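Tindside Community Help > Home and Furniture > Tables

How to remove white rings from an oiled table without sanding all of it?

Posted by Ásdís Hafþórsson

Hello everybody. I have a dining table which I bought second hand in October, and it was treated with oil by the previous owner. Now there are two white rings from cups near one corner, and I do not know which oil was used. I put two pictures.

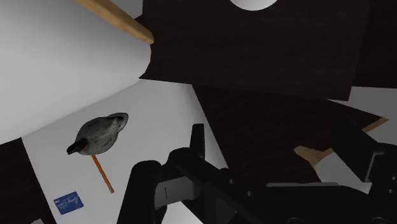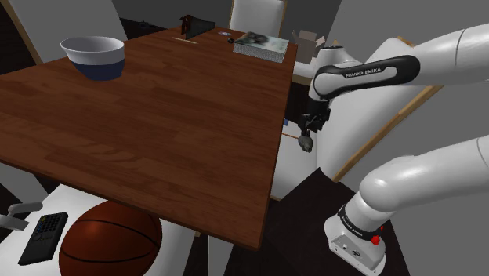

The table top is best visible in the second one.

I tried already a soft cloth with a little soap, but the rings came back when the wood was dry. My neighbor recommends mayonnaise – is it serious advice? I would prefer to not sand the whole top, as I have no machine and I live in a small apartment. I have at home a half can of Mogensen hard oil, left from the shelves.

Viewed 1412 times

plasitz_fan
Mayonnaise works, my grandmother did it always. Leave it over night.

Evari209
White rings are normally moisture which stays in the finish, so it is good news for you. Black rings are deeper and much more work.

First let the table rest for a week in a dry room. Then take a cotton cloth, put it over the ring and go over it with an iron on low heat, no steam, for a few seconds. Lift and look. Repeat until the ring is weaker. The mayonnaise is the same idea, only slower, and the smell stays in the wood.

If something is still visible after this, rub very lightly with fine steel wool along the grain, wipe the dust and put a thin layer of oil. Try your Mogensen on the under side before, because two oils can give a different color. Wipe off all what is not absorbed after fifteen minutes. Please dry the oily cloths flat outside – they can start to burn by themselves when they lie in a heap.

Ásdís Hafþórsson
Thank you, I will try with the iron first. Must I wait again before I put the oil?

Evari209
Yes, one night is enough.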